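# The Housework Clause

The advertisement from Mundamine promised that by July no one in the household would ever need to pick up after themselves again. My wife read it aloud at breakfast, looking at my side of the bedroom through the ceiling.

I ought to have been pleased. I worked at Brekiner, in the old Kosteck building, where for the better part of two years I had been paid to teach a machine to tidy. If anyone was going to put me out of the washing-up it should have been us.

"Can yours do socks?" she said.

"It's not really at socks."

"What is it at?"

"Cubes," I said.

She buttered her toast all the way to the corners, as she does when she is being kind.

We had no cubes at home, so the matter rested there until the weekend, when her mother came to lunch and wanted to know whether it was true I had built a butler. I said it was more of an arm. Her mother said an arm would be a start, and that my father-in-law had managed on less. Then she asked whether it could get the roasting tin clean, and I explained that the roasting tin was, in robotics terms, the north face of something. It was shiny and it was greasy and it had a handle that folded. She said it was 15 minutes with a scourer and passed it to me.

Standing at the sink, I drew up a list of the things I was doing that the arm could not. I found the scourer behind the plant. I decided a burnt bit was a burnt bit and not a part of the tin. I stopped the dog. I overheard my name in the next room and washed more quietly so as to hear the rest. By the time I had dried my hands I felt like the most advanced system in the county, and the tin was still dirty in one corner.

On Monday my manager called us in. A furniture shop named Purves wanted to know if the arm could put its stockroom straight overnight. They had 500 lines of stock, he said, and one man, and the man had a back.

"What did you tell them?" I asked.

"That we were very close."

"To what?"

He said that was a commercial question, and that they would be sending someone for a demonstration. He wanted a picture for the front of the proposal, something with the job in it. I said the stockroom was the job. He said to use the cubes.
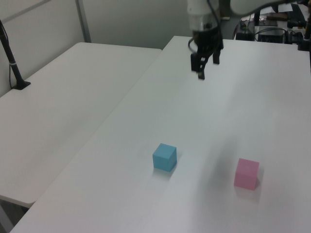 *4 min read*

I put the blue one and the pink one well apart, so that it would look like a mess. My manager studied the result for a long time and asked whether I could make it untidier. I moved the pink one a little. He asked where the sofas were.

The woman from Purves arrived with a notebook and kept her coat on. I told her that the task was to bring the two cubes together. She nodded and waited, and the arm waited too, up at the far end of the table with its fingers open, like somebody's husband in a doorway asking if there is anything he can do.

On the first attempt it picked up the blue cube and put it down again where it had been. I have done the same with a pile of post. On the second it went for the pink one and closed its fingers beside it. On the third it got them next to each other, near enough, and I heard myself say "There!" in the voice my wife uses for the dog.

The woman wrote something down.

"And if there were 5 of them?" she said.

"We'd want to talk about the timetable."

"Our man does it with the radio on," she said. She asked where I had got the table, as hers wobbled, and my manager walked her to the lift.

At home the Mundamine advertisement was on the fridge under a magnet. My socks were on the stairs, two of them, a fair way apart. I picked up the left one and brought it to the right one, and stood there a moment, and my wife called up to ask what I was doing.

"Working," I said.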